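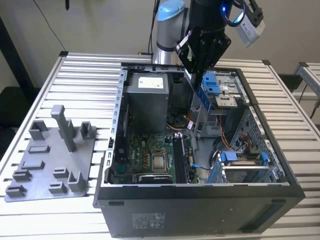
Tips from the arm build, shared workshop, back bench. Adding to these as we go.

Lay the donor PC on its side, panel off, and leave it on its side. Old Dell tower is fine for practice. Don't use one you need.

Fixture plate - print it in one piece if your bed is big enough. Ours is grey, slotted blocks for the small parts, tall post in the middle. First go was in two halves and they crept apart. Bolt it down before teaching any positions, not after. (Lost an evening to that. Maja still brings it up.)

Memory sticks: grip by the short way across, fingers well clear of the gold contacts. Close slowly. Set the speed to 3 percent for anything going near a slot, faster only once you're up and out of teh case.

Loose cables inside the case - tape them back. The arm doesn't know they're there.

Camera by the wrist: check the bolts every session. If the picks start drifting it's usualy that and not your code. Took us 47 tries to learn.

Slatted table is great for clamping, terrible for screws. Tray or magnet mat underneath.

Cables for the arm itself want slack. More than you think. Move it by hand to its furthest reach, then tie.

Spare fingers are in the Retura box, top shelf. Put the bag back. Rónán has the file if they run out, infill up a bit please, last lot snapped.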